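Household Objects and How to Store Them
Unit 6: Small Things on Strings
Handout, revised Sun 1 September

Read before the session: Kuruc, the chapter on drawers. Skip his section on hooks. He had one bad hook in his youth and it colors everything.

Last week we left off at the tangle. A strung object, left in a box with other strung objects, will find them. Wubit Gebremichael put 30 necklaces in a shoebox in June and got one necklace back. Her notes are on the shelf by the door and are worth your time, though the language gets strong toward the end.

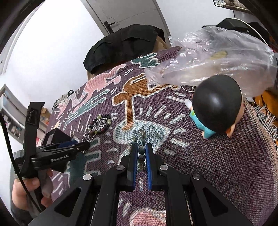 Sorting by clasp comes first, then by weight, and color last if at all. Beginners always start with color, and I have stopped arguing. Lay everything out on cloth before you sort, as beads on a bare tabletop head for the floor. Choose the cloth with some care: a speckled dark purple blanket with figures all over it is lovely to look at, but a bracelet of small black, pale yellow-green and reddish-brown beads can settle into that company and be overlooked until supper. Plain felt is duller — and better.

Terms for this unit: strand, spacer, crimp, stopper bead.

For next time: bring one bracelet you don't mind restringing, and a saucer. Marek Baláž will lend saucers to those who forget, and he will remember who they were.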